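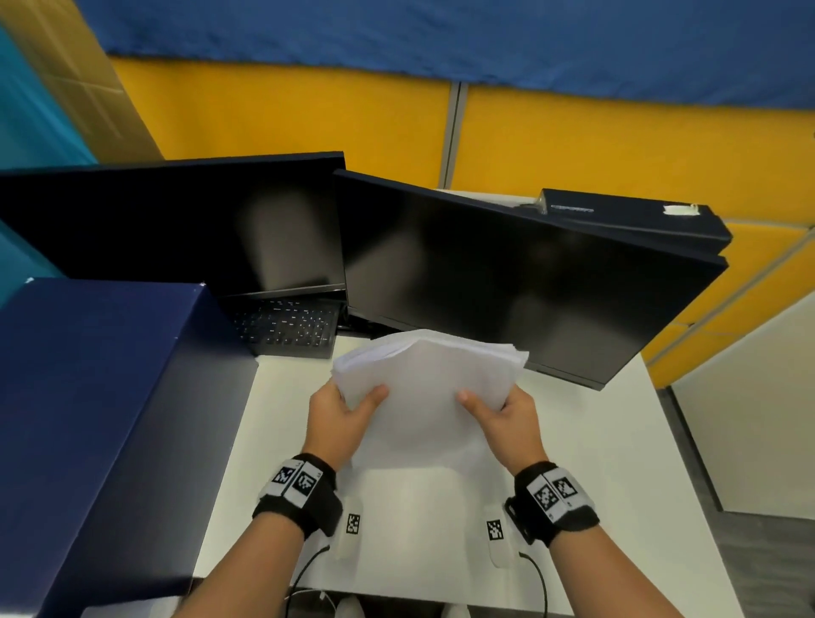 Squaring up paper by hand is a small job that takes up a good part of the week in our print and copy room. Before a job goes to the binder at Skallard, the sheets have to be even on all four sides, and a jogging machine costs more than we want to spend. So it gets done at a desk. A thick stack is held from both sides with the thumbs on top, and you let it curl and fan a little at the upper edge so air can get between the sheets. If you hold it too tight at this point the sheets stay stuck together and the edges won't line up later, however many times you tap them.

This page is a short gallery on handling loose paper. It goes with the notes we handed out in March, which had no pictures in them. Solange Rangel wrote most of those notes and I have borrowed from them here. Click any picture for the larger size.

Plain white copy paper, letter size or close to it, is what most of this applies to. Coated paper slides more and needs smaller stacks. Card is a separate subject and is covered on the Binding page.

A few points before the next picture:

Wash and dry your hands first. Hand cream leaves marks on the top and bottom sheets.

Take off rings if they have a raised stone.

Work in lifts you can hold comfortably. For most people that is around 40 sheets to start with, and more once you get used to it.

Keep drinks on the other table.

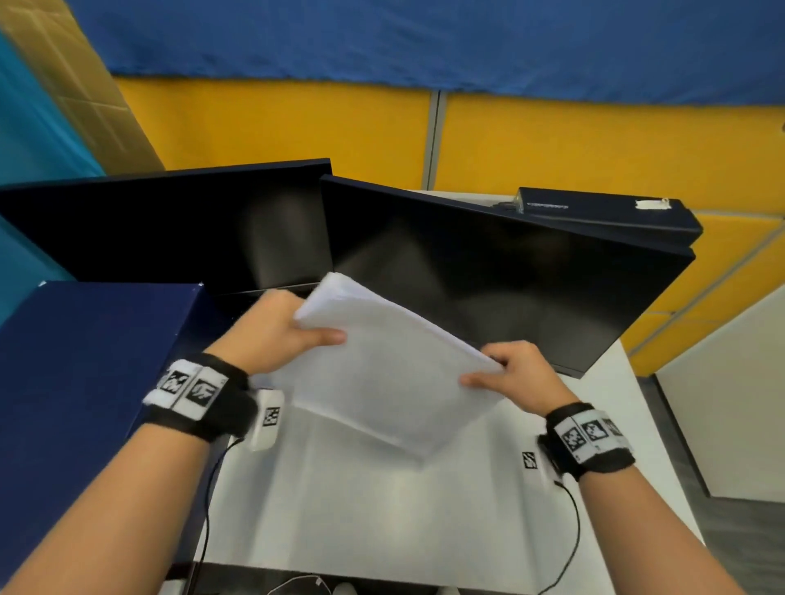

Tapping is done on one edge at a time, and it helps to start with a long edge. Let the stack drop a short way onto the desk, straight down, and let the weight of the paper do the work. Pushing down hard only bends the corners. Most people end up with one hand lower than the other at some stage, and then the long top edge slopes down toward that side, as it does with these sheets, where the right hand is the lower one. A slope like that is fine while you are turning the stack or shaking it out. Level it before you tap, or the low corner takes all the weight and you get a dent through the whole lift.

Thumbs go across the front and fingers stay behind. Keep the grip light enough that the sheets can still move against each other. When the edge feels smooth under a fingertip, turn the stack a quarter and do the short side.

If one sheet keeps sticking out, stop and pull it. It is usually folded at a corner or it came from a different ream. We had a batch from Baretel last year where the reams were cut very slightly different from each other, and no amount of tapping was going to fix that. We sorted them by ream and sent them out as scratch pads.

On static: in winter the sheets cling. Fan the stack 2 or 3 times from each end and then leave it alone for 5 minutes. The room humidifier helps if somebody has remembered to fill it.

The last picture has the paper lying on the desk with the sheets offset, so several edges show along the bottom and the sides. Leave enough clear desk in front of the keyboard to set a stack down flat. 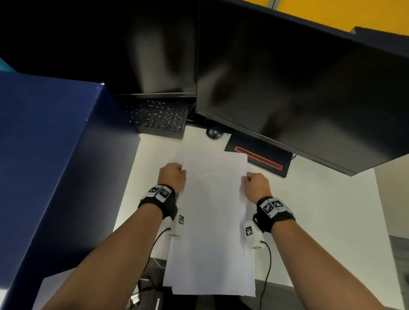 Brandão wrote in after the first version of this page to say that the long edge should come second, after the short one, and that this is how it was done at Anden for years. "With the short side first you have less paper to control, and when you turn it the long side nearly squares itself. Also tell people to put a sheet of scrap on the bottom. The desk is never as clean as it looks."

Both ways work. I have tried the short side first since then and it is a little quicker with thin paper, but I still use the long edge for anything thick. The scrap sheet is a good idea and has been added to the printed notes.

For the big job this fall, 628 sets for the parts catalog, we did it in small lifts and stacked them crosswise so they could be told apart. Anything that is going to sit overnight should have a board on top and be kept away from the window.

Larger prints of the notes are in the tray by the door. If you want the version with the fold diagrams, ask Solange.

Page updated 26 Nov 2021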